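Rack ouvert Skelum : trois mois d'usage en appartement

Juin 2019, par Milan Bakker

Imprimer | Envoyer par e-mail 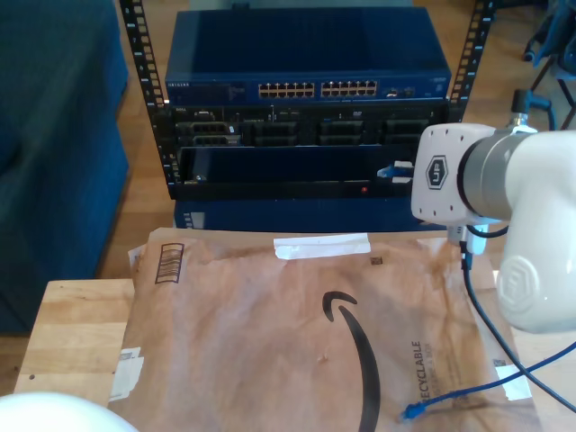 Pour Jytte Ladefoged, un châssis ouvert n'a pas sa place dans un logement : trop de poussière, trop de bruit, et une armoire fermée d'occasion coûte à peine plus cher. L'objection sur le bruit est fondée. Celle sur le prix l'est moins : le Skelum m'a coûté 133 euros port compris, contre 105 de plus pour l'armoire Ferance de même hauteur.

Structure. Deux montants noirs à perforations carrées. Les écrous cages entrent sans forcer, sauf sur 2 trous du montant gauche, mal ébavurés, repris à la lime. Une fois serré, l'ensemble reste d'équerre.

Charge. Le switch Netgear est fixé en haut et ne pose aucun problème. Le serveur Dell placé juste dessous est plus exigeant : sans appui arrière, il fléchit légèrement. Je déconseille de le laisser tenir par ses seules oreilles. Un jeu de rails ou une tablette est à prévoir au budget.

Accès. C'est le point fort. On atteint les connecteurs sans rien démonter, et remplacer un câble Ethernet prend quelques secondes. En contrepartie, aucun guide-câbles n'est fourni.

Bruit. Rien n'arrête celui des ventilateurs. À côté d'un canapé, le serveur s'entend nettement dès qu'il monte en charge.

Sol. Les patins livrés sont en plastique dur. Sur parquet, les remplacer par du feutre avant la mise en place.

Notice : 3 pages, sans couple de serrage ni charge maximale par unité. Skelum devrait corriger ce point.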